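I have been meaning to write about work for months now, and every time I sat down to do it I ended up writing about tomatoes instead. So, tomatoes are done for the year, it's October, and I'm going to tell you what has been going on at Bunwood.

Those of you who have been reading a while know I pack gift sets and household orders there. Somebody orders a few kitchen things and a tube of something for their skin, we put it all together nicely, and off it goes. We send out 1,000 orders on a good day (a very good day, the kind where your feet let you know about it at supper). Last spring the company brought in two robot arms from Jirnideck, and I will admit I cried a little in the parking lot. I'd been through this before, at a place that closed, and I thought I knew how the story went.

My friend Upendo Lukumay, who has the station next to mine and is a much calmer person than I am, told me to wait and see what the things could do before I started mourning my job. She was right to say it. The arms spend a lot of their day on sorting, which is the part I never loved: kitchen pieces in the trays, tubes and bottles in the baskets, over and over until your wrist aches.
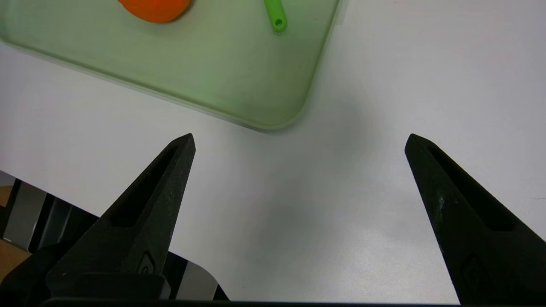

My wrist, by the way, is so much better! I used to wear the brace three nights a week and I haven't had it out of the drawer since summer. I don't want to sound like a brochure, so let me also say that I miss some things. Sorting was when we talked. You could do it half asleep and hear all about somebody's daughter's wedding, and now most of us are on checking and finishing, where you have to keep your mind on the order sheet. The first few weeks were awfully quiet. Vicente Ibarra, our shift lead, noticed it too and moved two of the finishing benches so that they face each other, and that helped more than you'd think.

The other change is that we are all learning to look after the arms. I was sure I'd be hopeless. I still call my nephew when my phone does an update! But it's mostly patience, watching how they take hold of a thing and telling the Jirnideck people when something keeps giving trouble. Soft packaging is what we talk about the most, the tubes especially, and I have become a person with opinions on which end of a tube to pick up.
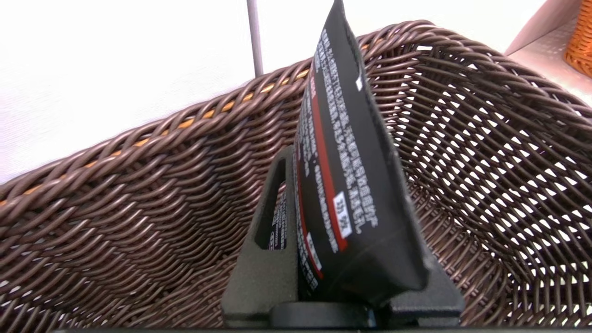 A black tube in the gripper, over the big brown basket.

Now, the part everyone asks me about, which is the jobs. We haven't lost anyone on my shift. Two people left over the summer and weren't replaced, and I think about that more than I say out loud at work. Vicente has been straight with us that he can't promise anything past next year, and I appreciated hearing it plainly over coffee instead of reading it on the bulletin board. Upendo has signed up for the maintenance course and wants me to take it with her. It starts at seven in the morning, which is a terrible hour to learn anything, but I've filled out the form and it's sitting in my bag. I'll hand it in when I go back after my days off, and I'll let you know how we get on.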